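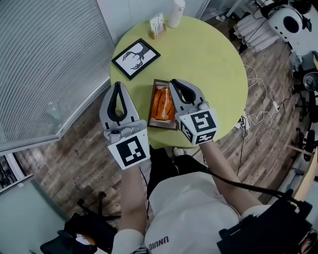 Tuesday, and my hands have finally stopped aching enough to type, so let me tell you all how the first proper month of teaching with the hand-held grippers has gone. Long thread, sorry, put the kettle on.

For anyone new: I work in a small group at Lustholm and we show robots how to tidy tables. Until December we did it all by remote control – you sit at one end with the controllers, the arms copy you at the other, and picking up a biscuit takes the best part of a morning.

Now you just hold a gripper in each hand and do the job yourself. The square black-and-white markers on the cubes are how the software works out where each hand has got to. Keep them where the camera can find them! I've lost more takes to a turned wrist than to anything else.

We're at 1478 demonstrations so far. Darmawan Wattimena did the first 200 and I've been chasing him ever since (he is very quick and very smug, and I'm terribly fond of him).

The thing I had to unlearn is being clever. If I nudge a snack along with my knuckle or steady the tray with my little finger, the robot can't copy that, it hasn't got a little finger. Everything has to happen between the jaws, and it took me days to stop cheating without noticing.

Also, slow down at the moment of gripping. I was doing it at the speed I'd clear up at home, and the policy we trained on my first 50 snatched at everything like a gull on a seafront.

Ismail asked whether remote control is finished, then. Not for us. We still use it for the fiddly corrections, when the robot has got itself in a muddle and you want to lead it out using its own arms, with its own reach. I find the two go together rather nicely.

Slippery wrappers are still our worst thing by miles. If anybody at Clornmont has found a jaw lining that copes with them, please do write, I'd be so grateful and I will send cake.

Next week it's 6 new objects and a different table height. Wish my forearms luck x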